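Home Lists Archive Search Log in

This site uses cookies to keep you signed in. Accept Settings

Re: Gripper closing early at the coffee counter
Posted 6 November 2019 by Yu-na Woo

Hello all,

Thank you so much for the replies, on and off the list, and sorry I've been slow to get back to you (we had the Trurix arm down for most of the week, and then everyone wanted it at once!). I'll answer the question that came up most, which was this one:

> Are you sure it's the fingers and not the vision? When our
> Polero cell did this it was the depth reading jumping to the
> nearest thing that stuck out, and we spent ages swapping
> finger pads for no good reason. What does the wrist camera
> see just before the fault?

I wasn't sure at all when I first wrote, and I'm a good deal surer now, so thank you for the nudge. The job is a simple one on paper: come down over the cup, open, take one wrapped straw, lift away. On the bad runs the arm comes down nicely, stops short, and the fingers shut on air. Then the controller reports a good grasp, and off it goes to hand over nothing at all. We logged 3,015 tries, and the false grasps came in clumps of up to 6 in a row, always with the cup packed full. 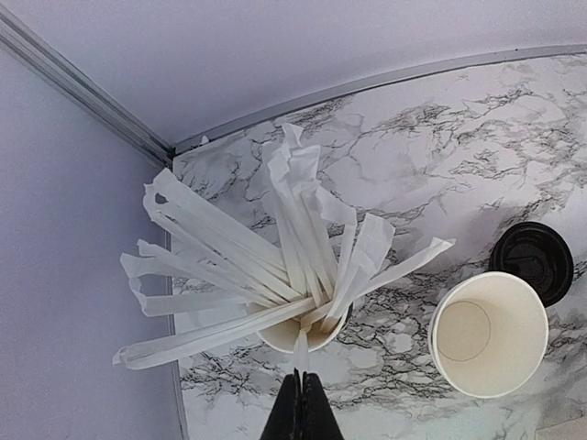
Wrist camera view over the straw cup, fingers together.

Look at the straw hanging down over the front of the cup, with its end just above the fingertips. I think the depth estimate locks onto a loose wrapper end like that one and takes it for the top of the bundle. White paper on a white cup over a pale, veiny marble pattern can't be helping either. Melell suggested averaging over a bigger patch, and I did try it, going from 200 points to 400. It made the stops less jumpy but they were still short.

The part that bothers me more is the grasp report. The controller was calling it good on finger motion alone, with no check on the final gap, so fully closed counted the same as holding something. A straw is thin, I know, and the margin is small, but I'd much rather have the arm stop and complain than carry on reaching toward a customer on a bad reading. For now I've set it to halt on full closure and wait for a person to clear it, and the Nam counter stays off until that has had a proper run.

If anyone has a gap threshold that works for paper-wrapped straws, I would dearly love to hear it, along with what pads you use. I can send the logs to whoever wants them, just write to me directly as they're too big for the list.

Warmly,
Yu-na

Previous message Next message Thread index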